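**15 Jul 2023 – kitchen bay, sink and worktop**

Back on the sink bay today after too long on the drawer runners. Cup of tea, radio on low, notebook propped against the bread bin.
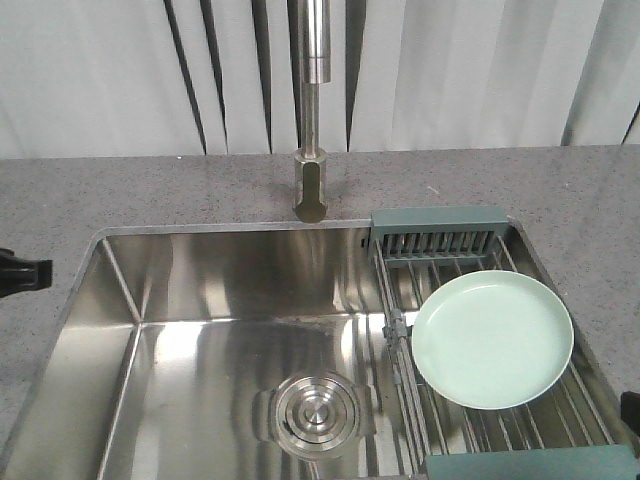

## Where we'd got to

The tap stays where it is, at the back of the sink and left of the middle. Olanrewaju wanted it dead centre, I wanted it further over, and neither of us fancies drilling that worktop again, so there we are. I've grown to like it! It's a tall, slim thing in brushed steel and it goes quite well with the speckled grey. The curtain behind comes down to the back of the worktop, white and plain, and for all my moaning about the ironing it does bounce a lot of light down into the basin.

Which brings me to the grumble. Polished steel shows everything. You wipe it, you stand back, you move your head a bit and there's another streak. I had the same trouble with the little test sink in the Effiong job and never really cracked it there either.

## Cleaning trials

Did three goes this morning, same cloth type each time:

- Washing-up liquid and warm water, rinsed, left to drain. Spots all along the floor of the basin by the time I'd done the post.
- Same again but dried straight off with a clean tea towel. Much better. Bit of fluff round the drain.
- The Plirkon cream, thin smear, left for 30 seconds, rinsed and dried. Best shine of the lot but the smell hangs about and I had to open the back door.

I'm leaning towards number two for every day and the cream once in a while. Olanrewaju Omoregie (full name so he can't pretend this was some other Olanrewaju) says vinegar does the job for pennies. Fine on the steel maybe, but I don't want it sitting on the worktop until we've heard back from Okau about what their sealer can stand. Please don't try it before then.

## Worktop

Crumbs are a nuisance on this pattern. With all those flecks, pale and dark, you can look right at a bit of toast and miss it. Best way I've found is to run the flat of your hand along, then wipe behind the tap where the cloth never wants to go. The squared-off foot is awkward there – an old toothbrush gets in.

## Curtain

Hem is still a worry so close to the wet. Measured a spare panel at 89 cm wide and I reckon I can take 17 mm off the bottom without spoiling the hang. Stiltel do a wipe-clean white which might be the grown-up answer, but the sample felt like a shower curtain and I sulked. Will ask for the heavier one.

## To do

- Ring Okau re sealer and vinegar
- Buy more tea towels, the non-fluffy sort
- Pin the hem before cutting, you know what you're like
- Look at the silicone round the sink again in September
- Olanrewaju to bring back my long tape

Stopped at 55 minutes past twelve for lunch. Cheese on toast, eaten over the other bench.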